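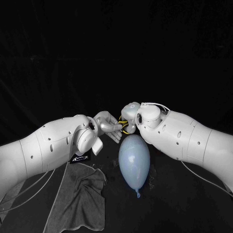 The two-arm bench with the balloon and the grey towel out, hand on the left, gripper on the right.

Two-Arm Bench FAQ: Setup, Care and Repair

Welcome to the questions page for the two-arm bench at the Ostonstead workshop! We get asked the same things at every open session, so we've put the answers in one spot. It covers one bench only. If you've come over from our sister workshop in Drasden, your arms are mounted differently and the section on homing won't match.

GETTING STARTED

What do I do first when I come in?
Have a look before you switch anything on. Walk around the bench, check nothing has been left under either arm, and check that both emergency stops turn and release freely. Then power up the left arm, wait for its ready tone, and power up the right. Do it in that order every time. The Liao controller gives out addresses as the arms wake up, and if the right one gets in first you'll find yourself driving the wrong side. It's a memorable way to learn, but please don't.

How long does it take to warm up?
Give it one full run of the warm-up routine on each arm. You'll hear the joints loosen and the pitch of the motors drop a little. People skip this when they're keen to get going (we understand!) and then spend the rest of the evening wondering why the wrist overshoots.

Why is there a hand on one arm and a gripper on the other?
It's our favourite thing about this bench. The hand is good at shapes that change, and its thumb and fingers can come at an object from the top. The gripper is simpler and more repeatable. Putting them together means one side can steady while the other does the fussy bit, and you learn a lot about both by making them share a job.

Can I swap the tools over to the other side?
You can, but book a whole session for it. Both wrists have to be homed again afterward, and the hand needs its own calibration on top of that. Write the change on the card by the controller so the next group knows.

HOMING AND CALIBRATION

How do I home the arms?
Send both to the park position first, clear of each other. Home the left shoulder, then work outward to the wrist. Repeat on the right. Home the tools last. If a joint stops short with error 43, it hasn't found its reference mark. Back it off by hand mode, a small nudge, and try again. If you get 43 twice on the same joint, stop there and go to the repairs section.

What is the meeting-point check?
Once everything is homed, we bring the thumb of the hand and the gripper close together over the middle of the table and look at the gap from both sides. If one of them sits too high or too far forward, the calibration has drifted. Bring them in at crawl speed for the last part. Keep a finger on the stop button the whole way — this is the one move where the two arms can really hurt each other.

Why a balloon?
A balloon is a brilliant test object! It squashes and it rolls, and it tells you straight away if your grip force is silly. We set it knot down, below the meeting point, and lower the tools toward the top of it. A rigid block will let you get away with far too much force. Start with a soft, slightly underfilled balloon and work up to a firm one.

Will the arms pop it?
Sometimes. Wear the safety glasses and warn the people at the next bench. If you're popping more than the odd one, look at the fingertips for a burr or a rough edge before you blame your program.

What is the towel for?
Two things. It's another test object, because picking up one fold of cloth is a very different problem from picking up a balloon. We also lay a towel under the left wrist whenever we're working on the hand, to catch dropped screws. Don't flatten it out before a cloth test. Crumpled is harder and a lot more fun.

Does the dark curtain have to be closed?
Yes, for anything that uses the cameras. A plain dark background behind the arms gives much cleaner edges. Check for gaps before you start, as a sliver of window will throw the colour balance off when the sun comes around in the afternoon.

LOOKING AFTER THE BENCH

How do I clean the shells?
A damp microfibre cloth and a drop of dish soap. Wring the cloth out well first, and go lightly around the screw holes and the oval slots so that water doesn't get in. No solvents on the white covers, please. They go yellow and then brittle, and the replacements aren't cheap.

What about the tabletop?
Wipe it with a dry cloth at the end of each session. It's dark, so every scuff and speck shows, and most of them are harmless. Do get rid of anything gritty, though. Grit pops balloons.

How should the cables be routed?
Leave slack at every joint and follow the line of the arm. Then run each joint through its full travel at crawl speed and watch the cables the whole time. You're looking for a cable that goes tight, or one that droops far enough to catch on the tool. The loops around the gripper need the closest look, since the fingers are working right beside them. Never cinch a tie down hard on a moving section. Snug is plenty.

How often is it serviced?
Every 3000 cycles, counted by the controller. The number comes up on the status page after the arm temperatures. The last service was done early, at 2936, which suited us nicely as there was a quiet week in December and the covers were already off. If you see the counter getting close, tell whoever is running the session.

What happens at a service?
Covers off, dust out, wrist bearings checked for play, every connector unplugged, looked at and reseated. Then the covers go back on and we do the whole homing routine from scratch. Come along if you can! You'll understand the machine far better once you've had your hands in it.

Which screws can I undo?
The ones holding the outer covers, and only with the power off and the stop pressed in. Use the hand driver from the bench drawer. A powered driver will strip the threads in the shell before you've felt a thing. Anything inside a joint is off limits unless you've done the repair session.

REPAIRS

The hand won't open all the way. Is it broken?
Probably not. Power down, then check for cloth fibres caught in the finger joints. Towels shed more than you'd think. Tweezers will get most of it. If a finger still sticks after that, leave it alone and put it in the log.

The gripper closes but the controller says it's open.
Nearly always a loose connector. Power off, reseat the plug at the wrist, power on again in the usual order and re-home the tool. If the message comes back when the wrist turns, suspect a tired cable and check along its length for a stiff or flattened patch.

One arm is humming while it's parked.
A faint hum is normal when an arm is holding its own weight. A hum that changes pitch or comes and goes isn't. Note which joint it's coming from, and whether it stops when you support the forearm with your hand (stop pressed in first).

The two arms have touched. What now?
Press the stop. Don't try to drive them apart. Support the upper one, release its brake from the side panel and lift it clear by hand, which takes 2 people. Then look over both tools for cracks, check the cable loops, and do a full re-home and a meeting-point check before you carry on. Log it even if everything looks perfect. We'd much rather hear about a bump than find it at the next service.

Where do the spare parts live?
Fingertips, cable ties and cover screws are in the drawer marked Firkach, named after the first program we ever ran on the bench. Spare cables hang on the wall rail, sorted by length. If you take the last of something, put the empty bag on top of the controller so it gets reordered.

FINISHING UP

How do I leave it at the end of a session?
Park both arms, open the hand and the gripper, and power down the right arm and then the left. Let the air out of any balloons or take them home. Shake the towel outside, fill in the log and hang the stop keys back on their hook.

My question isn't here!
Write it on the sheet pinned beside the log. We add new answers whenever the sheet fills up, and the odd ones are very welcome.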